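Ticket 1211 — Snack tray setup, long table
Opened: 2024-12-03
Site: Clekden, front room
Category: Food layout / sorting
Status: Open, waiting on one reply

Problem as reported

The Drallton snack tray sheet won't match up with what's on the table. The sheet says every kind of food in the tray should have a partner out on the cloth, so people can pair them up as they go along. I can pair the tomato and the mandarin with no trouble at all, and then I'm stuck! The dark red dried fruit and the two pale pieces have no partners, and the grapes have nowhere to go.

I love this activity, by the way. The colors look terrific on the blue plaid cloth and I'd be very happy to get it running properly.

First check: what's in the tray

I went through the tray against the sheet before moving anything. Tomato, mandarin with its leaf still on, two of the wrinkly dark red ones, two pale pieces. The sheet has the same six in the same list, so the tray side is fine.

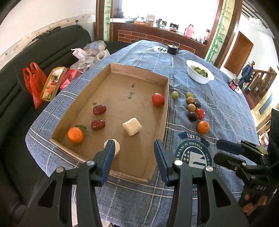 Tray and loose fruit at first check. Greens in the white bowl are for lunch and not part of the set.

Tried so far

1. Swapped the Drallton sheet for the older Onar one from March. Worse! The Onar sheet wants walnuts and has no grapes anywhere on it.

2. Looked for a second page. The sheet says 1 of 2 in the corner, and I only ever had the one. This could be the whole answer, so I've asked for page 2.

3. Read the cloth list on its own, ignoring the tray. Two green grapes, two round brown ones, two dark purple ones, a tomato and a mandarin. Put that way it looks very deliberate — pairs on the cloth, plus one each of the two fruits that match the tray.
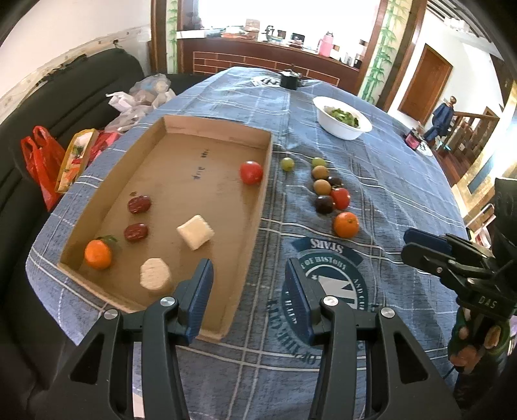

Cloth side during step 3, with one grape by the corner of the tray.

Reply from Akgül support desk

Thanks for such a clear write-up, and what a cheerful table! You have the mixed version of the set. Only the tomato and the mandarin are meant to match across. Everything else gets paired with its own kind on the same side. The pale pieces count as a pair by color, so they don't need to be the same shape. Page 2 explains this and should have been in the packet. We'll send it with your next order of 60 trays.

Please try the table again with that rule and tell us if anything is left over.

Follow-up

Oh, that makes so much more sense! I ran through it on paper: reds together, pales together, grapes, browns, purples, then tomato to tomato and mandarin to mandarin. Nothing left over on either side. I'm really pleased with this one.
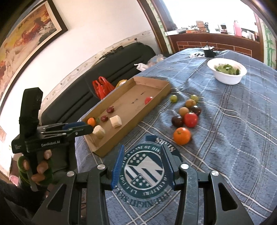
Clekden Table Notes, Issue 70, p. 2

Two small things for whoever picks this up. The tray walls are low but they can still hide a tomato from someone sitting down, so I'd like the next sheet to say where the tall fruit goes. And a grape off by itself near the tray reads as a stray — I'd put both grapes in one spot at the start.

Still open: page 2 by mail, and whether the Onar sheet should be pulled from the folder. I vote yes.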